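Corden Code of Practice for Garment Demonstrations

The Corden Code, in full the Corden Code of Practice for Recording Garment Handling with Hand-Held Grippers, is a voluntary set of rules for people who record demonstrations of clothes being handled, so that robots may later be taught from those recordings. It covers the preparation of the workplace, the care of the gripper, the way in which a demonstration is begun and ended, and the notes that ought to be kept alongside it. The name comes from the town of Corden, where the first draft was talked over during a long and by all accounts very friendly workshop in July.

The edition now in use is dated 15 January 2025 and contains 119 numbered clauses. It is looked after by the Minell Institute, which also keeps the list of workshops and laboratories that have agreed to follow it.

Background

Clothing has long been a troublesome subject for robotics. A box keeps its shape when it is picked up, whereas a shirt folds, slides, bunches and hides its own buttons, and two people asked to straighten the same collar will often go about it in quite different ways. Recordings made by different groups were therefore hard to put together, even when the groups believed they were doing the same task. One workshop might begin with the garment neatly dressed on a form and another with it in a heap, and neither would have thought to write this down.

The first draft grew out of a review of 378 recordings pooled by three of the groups that had come to Corden. The reviewers had hoped to compare ways of handling cuffs and collars, but spent much of their time trying to work out which recordings had a proper beginning. The clauses on starting positions, still the longest part of the code, date from this period and have been altered very little.

Preparing the workplace

The code asks that a garment be shown against a plain backdrop that differs from it clearly enough for the outline to be followed. Dark clothes on dark cloth are permitted, and indeed are quite common, but the recording must then be marked as "low contrast" in the notes. Backdrops should be fastened along the top so that they do not slip during a session, and creases in them are accepted provided the cloth is left alone until the session is over.

Garments that are meant to be worn on the upper body may be recorded flat, on a hanger or on a dress form. Where a form is used, the collar should be settled before the first demonstration, and the notes should say whether the garment is fully buttoned, partly buttoned or open. Sleeves are to hang freely unless the task is about sleeves.

Care of the gripper

Hand-held grippers used under the code must carry a flat printed marker on each finger, placed where the gripper's own camera can see it through the whole of the opening and closing movement. The markers allow the distance between the fingers to be worked out afterwards, and a scratched or lifting marker has to be replaced before work goes on. Finger pads are treated as parts that wear out. They are to be looked over at the beginning of each session and changed after 900 grasps at the latest, or sooner if they have become shiny or torn.
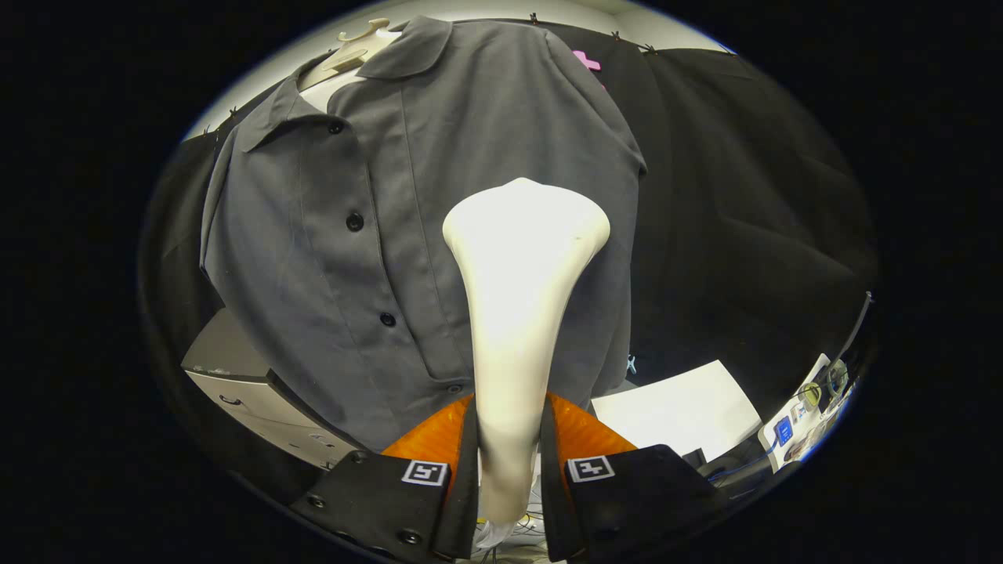

Buttoned shirt on a dress form, with a white tapered object between the orange pads of a hand-held gripper. The square markers are on the fingers, below the pads.

Screws and cables receive a short section of their own. Cables should be gathered so that they neither pull on the hand nor wander across the garment, and the screws in the fingers are to be checked with the proper driver - finger-tight is not considered good enough. Anything held in the gripper other than the garment itself, whether a tool or some other aid, must be named in the notes in ordinary words that a stranger would understand.

Conduct of a demonstration

A demonstration begins with a still pause, long enough for the garment to stop swinging, and ends with another. The person holding the gripper is asked to move at a comfortable pace and to carry on after a small fumble, as these little recoveries are thought to be among the most useful things a recording can contain. A dropped garment, on the other hand, ends the demonstration, which is then kept and labelled as incomplete.

No single person should record more than 100 demonstrations in a day. This limit was argued over at some length, and several groups would have liked it to be higher, but tired hands do tend to cut corners and the lower figure was kept.

Adoption and criticism

The code was taken up early by Prerska, a maker of sewing-room equipment, and by the Lappalainen Textile Laboratory, which added a supplement on knitwear. Smaller workshops have found the note-keeping heavy going, and a shortened form covering only the starting position, the markers and the labels was brought out for their benefit.

Some critics feel that tidy workplaces make for recordings that are rather too tidy, and that a robot taught from them may struggle in an ordinary bedroom or laundry. The Minell Institute has replied that the code asks for a cluttered or unusual setting to be written down and does not forbid it. A further set of clauses, dealing with zips, hooks and press studs, is in preparation.

See also

Dress form
Fiducial marker
Learning from demonstration
Lappalainen supplement on knitwear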